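Notebooks > Furniture bench > Small trays > April

April, afternoon into evening
Tray notes, the Pimstead tray, second build

Picking up where the last page stopped, which was in the middle of a sentence about glue. I no longer know what I was going to say about glue. It held.

The tray came out of the clamps after lunch. It's pale and shallow, with low edges, as drawn. Lanying wanted the edges low so people could reach in from any side of a coffee table. I wanted them higher so that nothing would fall out. We compromised on low. One corner has a gap I can get a fingernail into but not a business card, and I've decided that business cards are the standard.

Sanded the floor again after I'd said it was done. There was a scratch running across the grain that could only be seen by squatting with a lamp, and I was squatting with a lamp, so there it was. Two passes by hand, then wiped down. Didn't bother with the 2,000 grit this time. Last time I went up to 2,000 on a tray floor it felt wonderful and fruit slid on it like hockey. Yufang has asked me to write down "don't do that again" in a place where I will find it. Don't do that again.

Load
The Medve request says 3,000 grams spread over the floor with no visible sag. I used bags of rice, because they spread themselves out and don't hold a grudge. Left it propped on two blocks while I cleaned the glue pots, then laid the straightedge underneath. A sliver of light in the middle with the load on, same sliver with the load off. So either the floor doesn't move or my straightedge has the same bend as the tray, and I'm not going to look into the second possibility today.

Yufang's objection, written here at her request: people don't keep rice in a fruit tray. They keep fruit in it, they put the heavy things at one end, and then they pick the tray up by the other end while looking at the television. This is a fair description of how I carry trays.

Lopsided load
Tried that with a grocery bag's worth. Everything down at one end, picked up from the light end with one hand. The tray itself was fine. My wrist gave up well before the joints did. Lanying suggests we list this as a strength of the tray.

Tried it again with two hands, properly, like a waiter in a film. Boring. No notes.

Feet or no feet
Still arguing. The Korau table has a laminate top, a medium brown wood-grain one, and a bare wooden tray on laminate will slide if you pull something out of it with any conviction. Options so far:

- felt dots: quiet, cheap, make it slide even better
- cork strips: good grip, a bit like a school project from the side
- thin rubber: best grip, squeaks when dragged, and the squeak is awful
- nothing: what we have now

I'm for cork. Lanying is for nothing, on the grounds that a tray should be able to be pushed aside when someone wants to put down a pizza. I hadn't considered the pizza. Cork strips set well in from the edge might not show unless you're lying on the floor, and people lying on the floor have other concerns.

Cut a pair of cork strips anyway and put them in the drawer with the tray's name on them. If they disappear I'll know who did it, as only three of us use the drawer and one of us is me.

Finish
None yet. The pale wood looks clean and slightly unfinished, mostly on account of being unfinished. Joleck sent a sample tin of their clear oil. The lid was on so tight that I opened it with the screwdriver I'd just told everybody not to use for opening tins. Put a dab on an offcut. It goes a shade yellower right away. Offcut is on the windowsill under a jar. Do not tidy the jar.

Worry: citrus. An orange that sits in one place long enough will find a way to leave a ring, and on pale wood you'd see it from the door. Apples are better behaved. Bananas I would like to leave out of the whole project, but the request says "mixed fruit" and Lanying says that a fruit bowl without bananas is just a display. It is a tray, I said. She said that was a separate problem.

Things to do before the next one
Ease the inside bottom edge, it collects sawdust now and will collect crumbs later.
Ask Medve if "no visible sag" means visible to them or visible to me.
Second scrap for the oil test, with a slice of orange on it. Put a label on it this time so that it doesn't get eaten or thrown out.
Return Yufang's small square. It was always going to be returned.
Find out what I was going to say about glue.

Proportions, with fruit
I'd drawn the tray against the table on paper and it looked correct, as things on paper do. Lanying thinks it's too long for the table. Yufang thinks the table is too short for the tray. I've written these down as separate opinions to keep the peace. What I care about is whether it still looks like somebody meant it when it's only partly full, because that's how it will spend its life. A full fruit tray lasts until the first hungry person walks by.

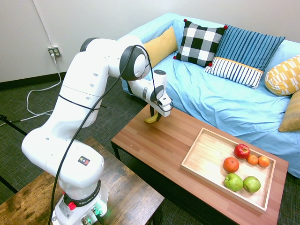 My case for a divider gets a little stronger every time I look at a half-filled tray. Lanying's case against is that a divider is one more thing to dust, and also that I like cutting housings and will invent reasons to do it. Both true. But with the apples and oranges bunched up at the far right, the whole left half is bare pale wood, and it reads to me as a tray waiting for a delivery. The colors do a lot of work at least: the green apples near the front edge look very good against that wood, better than the oranges do, and the red one at the back is shiny enough to make the bare surface look dull, so that's a point for oiling. The banana over by the far end of the table would go some way toward using up the floor space, I admit, and it brings a brown patch with it, which is my entire position on bananas. The low edges look right against the brown top. I'd resisted them and I was wrong, and I'm putting that in ink so Yufang can stop asking. Next build: same edges, one loose divider that lifts out, so that whoever hates it can put it in a drawer. Cork to be discussed after supper, or after pizza, if Lanying wants to make her point in person.

Contact the bench | © Furniture bench notebooks | Back to top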